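Gustitent Handheld Collection Standard: Frequently Asked Questions
Applies to all Stestlow sites and contract sites
Revised 7/26/23

These answers cover the questions operators and site leads send in most often. Where an answer and the standard disagree, the standard governs. Section numbers refer to the current issue.

Scope and terms

Which work does the standard cover?
It covers demonstrations recorded with the handheld gripper in homes, mock homes and offices. Teleoperated arms are covered by the Paiva procedure. Sites that run both must keep separate logs.

What is an episode?
One continuous recording of one task, from the start press to the stop press. A task such as putting away a pair of shoes is one episode even if the items are moved one at a time. If the recording is stopped between items, the result is two partial episodes and both are rejected.

What do "shall" and "should" mean?
"Shall" is a requirement and is checked at review. "Should" is a recommendation. A site may depart from a recommendation if the site lead writes the departure in the log before recording begins.

Before recording

What has to be checked on the gripper?
Check the finger plates, the pads, the screws and the markers. Plates shall not rock when pressed by hand. Pads shall be fully seated with no lifted corners. Markers shall be flat, clean and readable at both full open and full close. Replace a marker that is scratched across the printed pattern. Do not touch it up with ink.

Can I record with a missing or loose screw?
No. Tag the tool and take it out of service. A finger that shifts under load changes the measured opening width, and the error can't be removed afterward.

How often is the opening width calibrated?
At the start of each shift and after any finger or pad change. Open and close the gripper fully 5 times with nothing between the pads. Review software reads the marker spacing from this clip.

Does the lens need cleaning every time?
Wipe it with a dry lens cloth at the start of each shift and whenever the preview looks hazy. Don't use household glass cleaner.

Setting up the space

Should the area be cleared of everything that isn't part of the task?
No. Section 4 asks for ordinary household conditions. Remove items that are a trip hazard, that are fragile, or that show private information such as mail and prescriptions. Other items may stay where they are. Cushions, boxes and furniture near the task area are acceptable as long as the operator has room to move.

May cabinet doors be left open?
Yes, if the task sheet lists an open door as a start condition. Doors shall be at rest before the start press. If opening the door is part of the task, it starts closed.

How are paired items handled?
Shoes, slippers, gloves and similar items are placed as a pair unless the task sheet calls for them to be separated. They don't need to be perfectly parallel. Small differences in angle from one episode to the next are wanted, and operators should not line the items up against a floorboard or a tape mark.

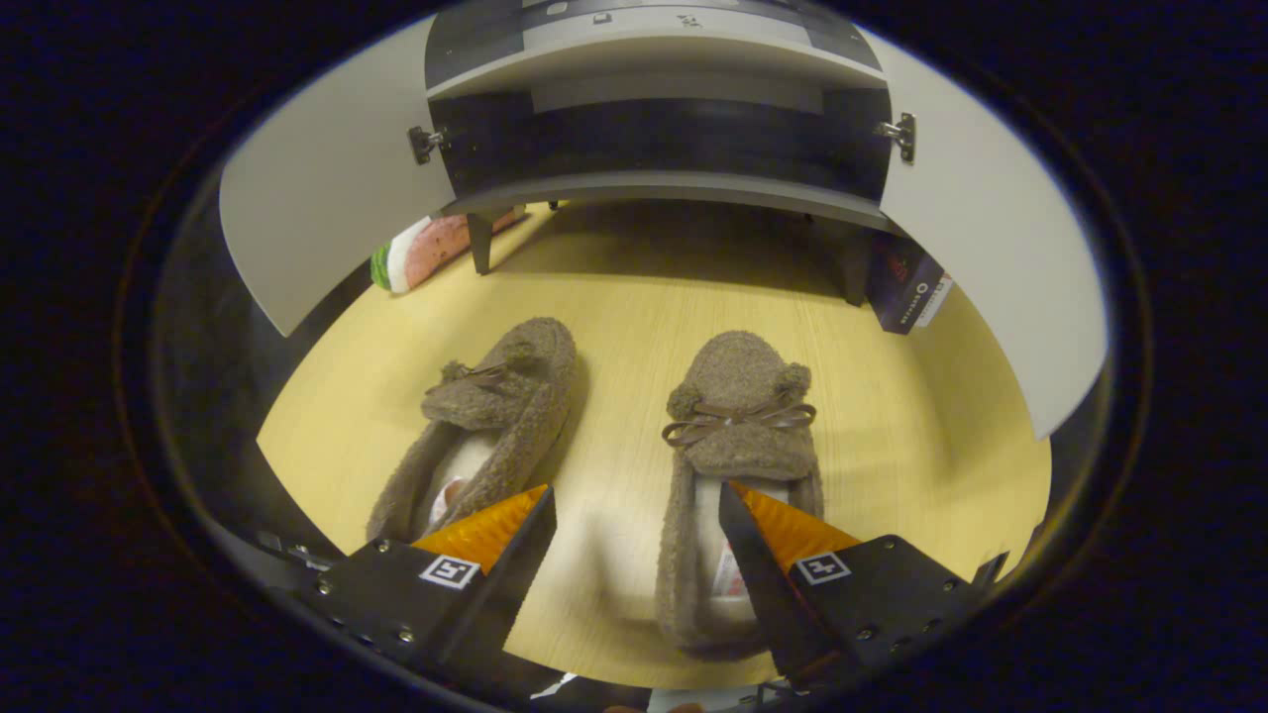
Slippers in front of an open cabinet, with both finger markers in view.

Are soft items treated differently from rigid ones?
Yes. Fabric, faux fur and foam give way under the pads, so the opening width at contact is less certain. Close slowly until the item stops moving against the pads, then hold for 2 seconds before lifting. Don't pinch bows, ribbons, laces or labels unless the task sheet names them as the grasp point.

During recording

Which parts of the tool have to stay in view?
Both markers shall be visible at the start and end of the episode. Brief blocking by the item during a grasp is allowed. If one marker is hidden for most of the episode, the episode is rejected.

May I use my free hand?
Only if the task sheet is marked "bimanual" and you are holding a second gripper. A bare hand in view is cause for rejection, including a hand that is only steadying a door.

What if I drop the item?
Keep recording. Pick it up with the gripper and finish the task if it landed within reach. Mark the episode "recovery" at the stop press. Recovery episodes are accepted and are stored separately.

How fast should I move?
At a pace you could keep up through a full shift. Quick wrist turns blur the view and cause tracking loss. Tracking loss is reported on the Covia screen as a yellow bar. Stop and discard the episode if the bar stays on.

Review and records

How are episodes reviewed?
Each episode is reviewed by 2 people who did not record it. If they disagree, the site lead decides. In May we audited 523 episodes against the current issue, and the most common finding was a missing calibration clip.

Can a rejected episode be edited and sent again?
No. Trimming, cropping and speed changes are not allowed on source files. Record the task again under a new episode number and leave the rejected entry in the log.

Are brand names and printed labels a problem?
Retail labels and packaging print are acceptable. Names, addresses, account numbers and faces are not. Check the whole view, as the wide lens takes in more than the operator is looking at.

Where do I report a fault in the standard?
Use the change request form on the Gustitent document page. Give the section number, the current wording and the wording you propose. Requests without proposed wording are returned to the sender.

Related documents
Paiva Teleoperation Procedure
Covia Screen Messages and Codes
Stestlow Tool Tagging and Repair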